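Chapter 10
Memory: Fitting It, Seating It, and Blaming It

By now you have taken the side off at least one machine and lost at least one screw inside it. Both count as progress. The earlier chapters dealt with parts that announce themselves: fans that whine, power supplies that smell, drives that click in the night. Memory is quieter. A computer with bad memory will often run perfectly well until somebody important walks over to look at it.

This chapter covers the memory module, the slot it lives in, and the short, oddly alarming business of joining the two. It is a small job. It is also the job most likely to be done almost right, and a module that is almost in has the same effect as one left in the drawer, except that you will spend an hour looking elsewhere for the fault.

When you finish the chapter you should be able to:

Tell a slot from a module when someone on the phone uses one word for both
Find the notch and match it before pushing anything
Remove and refit a module without bending the board
Read the printing on a motherboard and know which parts of it to ignore
Decide whether a fault belongs to the module, the slot, or you

Key terms: module, DIMM, slot, latch, notch, contact, silkscreen, seating, channel

10.1 A Word About Words

DIMM stands for dual in-line memory module. Strictly speaking, the DIMM is the stick and the slot is the DIMM slot. In the workshop the slot gets called a DIMM, the stick gets called a RAM, and everyone understands everyone else until an order has to be placed. The parts desk at the Kenditz repair depot once received a request for "18 DIMMs, empty." It was eventually worked out that the customer wanted the plastic blanking pieces that keep dust out of unused slots. Write down what you mean.

The slot is a long, narrow housing with rows of fine contacts inside. Each contact is a small spring, and it is the springs, all pressing at once, that make a module feel as if it doesn't want to go in. The latches at the ends hold the module down once it is there. Some boards have a moving latch at both ends. Others have one moving latch and one fixed end, an arrangement that saves a little room and has persuaded many students that they have broken something.

Somewhere along the slot is a notch position, placed off center, with a matching cut in the edge of the module. Its purpose is to stop you from fitting the module backward or using the wrong kind altogether. It does this well against mild carelessness and poorly against a strong thumb.

Motherboards are also covered in writing. The white print is called the silkscreen, and most of it was put there for the people who built the board. Learn to let your eye slide over the tiny numbers beside the tiny parts. The labels near the memory slots are worth reading, as they tell you which slot the manual is talking about when it says "slot 1," and the manual's idea of first may not be yours. 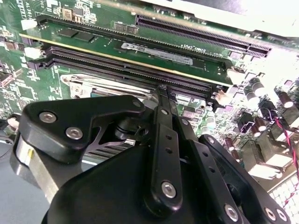 10.2 Before You Touch the Board

Shut the machine down. Sleep is a different thing from off, whatever the screen looks like. Unplug the cord, then hold the power button for a few seconds to drain what is left. Put on your wrist strap and clip it to bare metal. The clip does nothing when attached to a painted panel, your sleeve, or the other end of the strap.

Lay the board or case flat, under a lamp you can move. Slots are dark inside, and dust settles in them with real dedication.

Hold modules by the short ends. The gold edge should touch the slot and nothing else, including the carpet. If you are practicing with the Waketti bench kit, its modules are already dead and may be handled freely, but do it properly anyway. Habits picked up on dead parts are the ones you will use on live ones.

Now look at what is fitted before you change it. Note which slots are full and which are empty, and draw it if you like. Boards that use memory in pairs care a good deal about which slots are filled, and "the way it was before" is hard to recall with four modules in your lap.

Warm-Up Exercise

Choose an unplugged practice board from the shelf. Without removing anything, find every memory slot and write down the label printed nearest to each. Then look up the same slots in the board's manual and see whether the two agree. Keep your notes, as you will need them in Section 10.3, where the thumbs come in.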